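Looking after the gripper on the Triton cell: what we do now, and what we stopped doing

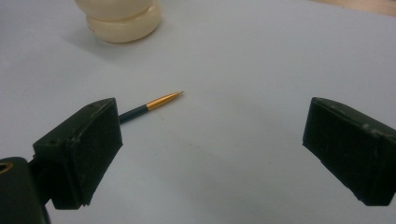

When the Triton cell went in last June, it came with a maintenance schedule from Husdale that ran to several pages and assumed we had a technician with nothing else to do. We followed it faithfully for a while. I was never convinced, and after 1662 logged cycles I am less convinced than I was.

Take the finger pads. The schedule says to replace both every 500 cycles, whatever they look like. We did that twice, and the old pads went into a drawer. Before the next change was due I put a drawer pad back on and ran the thin-part test, the one where the gripper has to pick a pointed metal rod off a flat white table. It picked just as well as with a new pad. Scuffs on the outside of a finger look bad and tell you very little. What matters is whether the gripping face is clean and whether the two fingers still meet square.

So the pads now get wiped with a lint-free cloth at the start of each shift and changed when they fail the rod test. Three misses in a row counts as a fail. Write it in the log, including which finger you think is at fault, even if you are guessing.

Screws are another story. Husdale barely mentions them, and they have caused both of our real stoppages. If one finger works loose, the tips close out of line and anything slim rolls away as they come together. Check the finger screws by hand with the short driver before you touch any software setting. We lost most of an afternoon to "recalibration" on a problem that took 2 minutes to fix.

Prunik has offered us a sensor kit that is supposed to predict pad wear. The figures in the brochure come from a cell that lifts cartons all day, and ours does not. Kang makes a cheaper kit with the same promise and a thinner brochure. I have asked both for results on small round parts and will print whatever they send.

Until then, please leave the test rod in the top tray with its cap on. The point is sharp and it bends.

Dec 18, 2023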